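We use cookies to remember your settings and count visits. Accept | Manage

Varkura kitchen arm: a long-term review from a shared office
February 2018
14 comments | Share

I manage the building side of things at Telilstead, which is a shared office with one big kitchen and a lot of people who like snacks. For years the worst part of anyone's shift was the kitchen round. Bowls left on the island, half a sponge, drawers full of things that don't belong in drawers. Last April we took on a Varkura arm to do part of that round, and I've been meaning to write it up properly ever since because I love the thing.

Setting up took longer than I'd hoped. Tumelo Swanepoel, our evening lead, spent most of a fortnight showing it which drawer was which, and then we moved the cutlery and he had to do half of it again (sorry, Tumelo). If you're buying one, sort your cupboards out first! Once it knew the layout, though, it settled down quickly, and we had it going over the island and the drawers every evening.

Drawers are where it won me over. I'd have guessed that a shiny worktop and dark drawer fronts would be a nightmare for any machine, and the first week we did get some dithering. A software update in the summer made a big difference. It goes in slowly, with the fingers open, and you soon stop hovering next to it with your hand out.

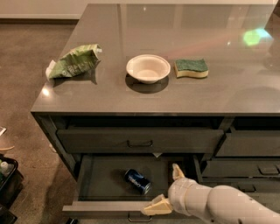

The Varkura at the island, with a Pepsi can in the open drawer.

Cans and small bowls are its best subjects, I'd say. Sponges are fine too. Crisp packets and other crumpled bags are a mixed bag, if you'll forgive me. It picks up most of them but sometimes pinches a corner and lets go, then has another try, and a stubborn one can hold up the whole round. Mugs with odd handles still get left for a person. I'd also like a quieter motor, as the meeting room next door can hear it.

Now, the people. I was nervous about telling the team, and rightly so. Lorna Samonte has done evenings here longer than I've had my job, and her first question was whose hours were going. None went, and I put that in writing before the arm was switched on, which I would urge any manager to do. What has changed is the shape of the shift. Lorna used to start in the kitchen and get to the desks late and tired. She now starts with the desks, looks in on the arm halfway through and finishes off whatever it has left. Her back is better for it, she tells me, all that bending to the bottom drawers having been the bit she hated.

It hasn't all been gain. Two people used to do the kitchen together and have a good natter, and they miss that. We've moved the tea break so they overlap again, but it took us far too long to notice. There's new work as well: wiping the fingers down, reading the fault log, teaching it when something moves. Tumelo enjoys that side and gets a higher rate for it now. Lorna doesn't, and hasn't been made to.

We tried the Grikden before this one. It was quicker on an open worktop but hopeless with handles, so it went back. The Cao is cheaper and I've heard good things, but I haven't had my hands on it.

Score: 9 out of 10. The missing point is for the crisp packets.

37 people found this review helpful | Share | Print

Get our workplace kit reviews by email. Enter your address to subscribe. You can unsubscribe at any time.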